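Workshop notebook, July
Descaler trial, hot side, second go
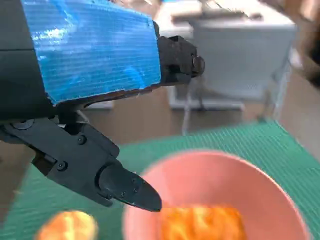 Started again at 7.40 with the Cledix unit plumbed into the bypass. I still don't believe a coil of wire round a copper pipe does anything to limescale, and the paperwork hasn't moved me. The leaflet has a graph with no units up the side. The man at Marinho who sold it to us said "you'll see a difference in the kettle", which is the sort of claim that can't be wrong, because kettles are different every time you look in them.

Anyway. The question is whether we recommend it to the Tistedau laundry or tell them to buy a proper salt softener and put up with the bags. They want an answer before the summer shutdown. Bảo Khúc thinks the coil might be worth having as a cheap first step. I think cheap first steps are how people end up paying twice. We agreed to run it fairly and argue afterwards.

Set-up, so I can repeat it:
Two immersion elements, same batch, weighed dry on the small balance before fitting. Line A goes through the coil, line B has the coil fitted but not switched on. Last time B had no coil at all, and Bảo pointed out that the pipe run was shorter on that side, so the flow wasn't the same. He was right and I was annoyed. Both runs are now cut from one length with the same elbows in the same order.
Thermostats at 60. They don't agree with each other. A cuts out early and B hunts up and down, so I've swapped them once already and will swap them again halfway. If the scale follows the thermostat and ignores the coil, we'll know what we've been measuring.
Draw-off on the timer, same for both. The target is 3,000 litres through each line before we pull the elements.

First go, for the record: stopped at 1,109 litres because the float valve on B stuck. Element A had less scale on it. Bảo wanted to write that down as a result. I wrote it down as a stuck float valve. A line that sits full and hot for a night with nothing moving is going to grow scale whatever you wrap round the pipe, and we've no idea how long it sat.

Hardness test on the incoming water, three strips from the tub and one proper titration. The strips gave three different answers, two of them from the same cup. I'm not using strips again. Titration was steady when I repeated it. Numbers are in the back of the book with the batch of indicator, which is getting old. Must order more.

11.15. Line A at a good steady flow, line B slightly down. Cleaned the strainer on B and found thread tape in it, mine, from the elbows. Flow came back. Checked A as well to be fair and there was a shred in there too.

Read the Idholm report over lunch. It's the one everybody in the trade waves about. It says scale was reduced by 38 per cent "in typical use", and I can't find anywhere what typical use was. They had one treated boiler and one untreated boiler, in two buildings, on what they call comparable supplies. No repeat. They scraped the scale off and weighed it, but didn't say if it was dried first. Wet scale holds a surprising amount of water. I did a scraping from the old tea urn as a check, weighed it damp, then after an hour in the oven, and the gap was big enough to swallow a claim like theirs. To be fair to them, it could have gone either way.

Bảo's view is that the coil changes the form of the scale, softer and easier to wipe off, so weight alone would miss it. Possible. I've heard it from plumbers I respect. But then we need a way of testing softness that isn't one of us rubbing with a thumb while knowing which element is which. Suggestion: he pulls both, bags them, marks the bags X and Y and keeps the key. I do the wiping, same cloth, same number of strokes, and weigh what's left. He thinks this is over the top. He's still going to do it.

3.30. Counter on A reads 1,966 litres. B is a touch behind, from the strainer business. I'll stop each line on its own reading and not on the clock.

Swapped the thermostats over. A is now the one hunting. Good.

Coil is warm to the touch, so it's using power for something. Put the plug-in meter on it to get a running cost for the laundry. Leaflet says "negligible" and I'd like a figure.

To do:
Order indicator and two spare elements.
Ask Marinho if they'll take the unit back opened.
Bags and marker for Bảo.
Dry both elements in the oven before weighing, same shelf, and write down the time in and the time out.
Ring Tistedau and say not yet.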